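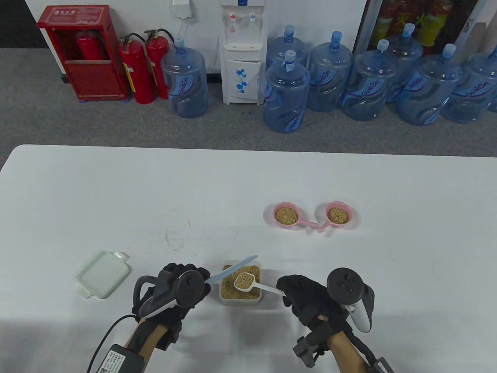 # Zurnness glove kit: a review after 900 takes of leveling a scoop

The sales page for the Zurnness kit says you can "record skilled hand work at the speed of skilled hand work." I paid $1,245 for a pair, through the reseller Manríquez, and I'd like to talk about that sentence.

What you get is two black gloves, a round tracker for the back of each hand, brackets to hold them, and modules that strap on near the wrist. There's a head camera as well, which was the main reason I bought it. The data goes into Truterer, the recording program, which is a separate download and a separate account. The idea is simple enough. You do a job with your own hands, the kit logs where the hands went and what your head was pointed at, and later you train a policy on the whole pile.

My job was grain. Scoop it with a measuring spoon, level the top with a plastic spatula, put the measured amount where it belongs. I picked it because it looks easy and is a pain to teach. Grain moves whenever you touch it, and the leveling stroke needs both hands to agree on a height.

## Fit and wear

The gloves are fine. They're thin enough that I can hold a spoon by its handle without clamping down on it, and I stopped noticing the fabric pretty fast. The hardware on top is another matter. I could feel it every time I turned my wrist to tip the spoon, and by the end of a 90-minute session I was turning my wrist less. Go back through the recordings and you can watch it happen: early takes have a nice roll at the wrist, late takes have the whole forearm going over like a crane. A policy will learn either one. It doesn't know which I meant.

So I cut sessions to 30 minutes. The manual suggests nothing on this subject.

The cable on the left side runs down past the forearm and off the table. Long sleeves help a little. I still planned my reach around it, and that planning is in the data too.

## Tracking

Better than I expected with the hands apart, worse than advertised with the hands close. Leveling is a close job. The spatula comes across right over the spoon, and in that part of the stroke the left hand's position sometimes jumped sideways and came back. Truterer has a smoothing setting that hides the jump. I'd leave it off, at least until you've looked at your raw takes, because smoothed garbage is a lot harder to spot.

My other complaint is that the fingers get far less attention than the wrists. The way I pinch a spatula changes a good deal between picking it up and dragging it level, and the log barely shows it. You end up leaning on the video for that. If your task is moving boxes, you won't care. If it's anything with a thin tool in it, think hard.

I made matters worse by using a clear container on a white table. Pale tools, clear plastic, white surface – the camera view was poor in contrast and that one's on me. The pink scoops gave me much less trouble.
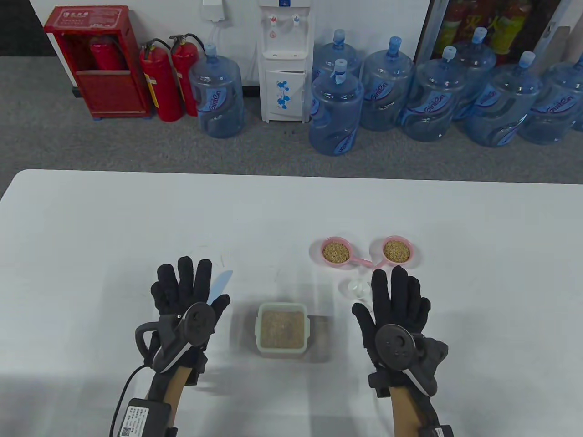
## Start and stop

Every take wants a clean start pose, so I settled on both hands open, palms down, over the table. Truterer is supposed to notice that and mark the cut. It often does. When it misses, two takes get glued together and you find out during labeling, and with 900 of them I did a lot of finding out.

You can mark cuts by hand afterward. The editor for this is slow, it forgets your zoom level, and the undo key goes back only one step. I ended up writing my own script.

## Against the Bukberg

I had a loan of the Bukberg gloves last year, so this is from notes. They track worse overall and feel like oven mitts, but the Bukberg software throws out bad takes as you record them and tells you why. I missed that badly. For a big set I'd take the Zurnness hardware and put up with the cleanup. For a small set, with one person doing everything, I'm less sure.

## Worth it?

At $1,245, maybe. My early policy scoops well and levels badly, which matches the parts of the data I trust and the parts I don't. I can't put all of that on the gloves. My labels on the first batch were sloppy and I haven't redone them.

Things I'd want to know before ordering:

- The gloves come in two sizes, and the smaller one is not small.
- Manríquez ships the strap set separately. Mine came in April, well after the gloves.
- Recalibrate after every break, even if Truterer says you're good.
- Record a dozen takes and look at each one before you do a long session.

Three stars out of five. I'd look at it again after a software update.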